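Working Rules for Robot CPU Handling
Pevatau Project, final report, section 4
Pantelis Tsoukalas

When we started in July, our only rule was "be careful." That's a fine thought, but you can't check it! So this section covers the part of the project I enjoyed most: writing good practice rules for a robot that handles processors.

The first rule is about the socket. Contacts bend easily, so the arm has to stop above them and wait for a person to say go. The second is about grip: hold the processor by its edges and never press on the contacts. The third is about people - hands stay out of the case while the arm has power.

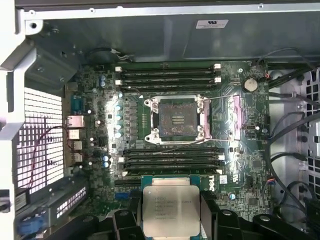
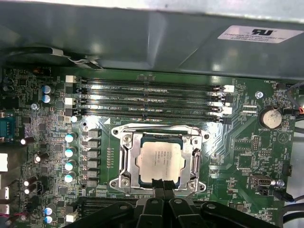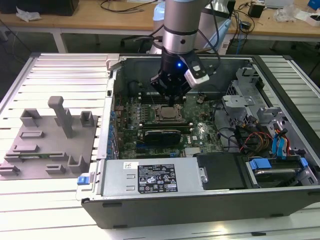
Work at the CPU socket, from the gripper and from beside the bench.

We borrowed the layout of our checklist from the Wiltcombe lab manual, then cut it down to one page. Every rule had to pass a simple test: could a new student read it and tell if it was being followed? "Move slowly" failed. "Stay under 50 mm per second inside the case" passed, and so did "log every stop, with the reason."

The log surprised me. We ended up with 275 entries, and reading them back was really fun - you can see the rules getting sharper from week to week. Rule 4, on who may restart the arm after a stop, was rewritten more than any other, and I would still like to make it shorter.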